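Part-Time Appliance Intake Assistant - Trostau Reuse Store
Posted July 21, 2021 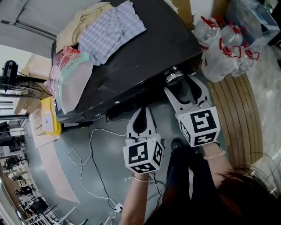

At a glossy black appliance on the floor.

Trostau is a secondhand household goods store with a repair workshop at the back. We take in used washers, dryers, dishwashers, ranges and small kitchen appliances, check them over, fix what can be fixed and sell them with a short warranty. Last year 2,251 items went through intake. We are looking for one person to join the intake desk starting in September.

The job is 18 hours a week, spread over three mornings. The mornings are set with you when you start and stay the same from then on, except in the two weeks before the winter holidays, when everyone works one extra shift. Extra shifts are paid.

What you will do

Meet people at the loading door and help them unload. Larger items are moved with a hand truck or by two people, and you will be shown how to use the lift table.

Write up each item on an intake sheet: make, model number, serial number, age if the donor knows it, and anything the donor says is wrong with it. Model plates are often on the back or inside a door, so expect to spend part of each shift on your knees with a flashlight.

Clean the outside and inside of each item before it goes to the bench. Lint, food and pet hair are normal. Items with insects or mold are turned away at the door.

Do the first safety check. This covers the cord, plug, hoses, feet and door seals. You do not open the electrical parts. That is done by Matěj Říha and the other bench technicians.

Enter the sheet in our stock system, Vustetti, and print the tag. It takes most people a week or so to learn.

Answer the phone when the sales floor is busy. Most calls are about whether we take a certain item or whether a part is in stock.

What we need from you

You should be able to read and write clear notes in English, lift up to 40 pounds and stay on your feet for most of a shift. You need to be 18 or older. A driver's license is useful but not required - we have a van driver.

You do not need experience with appliances. If you have worked in a warehouse, a hotel laundry, a kitchen or a moving company, please say so in your letter. A second language is a plus. Many of our customers speak Spanish or Arabic.

Closed-toe shoes are required in the workshop. We supply gloves, knee pads and safety glasses.

Pay and benefits

Pay starts at $17.50 an hour and goes up to $18.75 after the first six months. You earn paid sick time from your first day. Staff get 30 percent off anything on the sales floor and may use the workshop benches after hours once they have done the tool course. There is a bike rack inside the loading door and free parking on the street.

Training

For your first 2 weeks you will work next to Upendo Mushi, who runs the intake desk. After that you will have your own sheet book and Upendo will go over it with you at the end of each shift for as long as needed. People who stay a year can apply for the bench program, which is paid training in washer and dryer repair. We have 9 places in the program and two are open now.

How to apply

Send a letter of up to one page and a list of your past jobs to Iman Farouk at the store office, or drop them off at the sales counter in an envelope marked "Intake." A formal resume is fine but not needed. Please include the name and phone number of one person who has worked with you, and tell us which mornings you cannot work.

We will call everyone we want to meet. The interview takes half an hour and is followed by a walk through the workshop and a short practice task with an intake sheet. If you need the interview set up in a different way, tell Iman when she calls.

The position stays open until filled. Applications that came in for the spring opening have been kept on file, and you do not need to send yours again unless your phone number has changed.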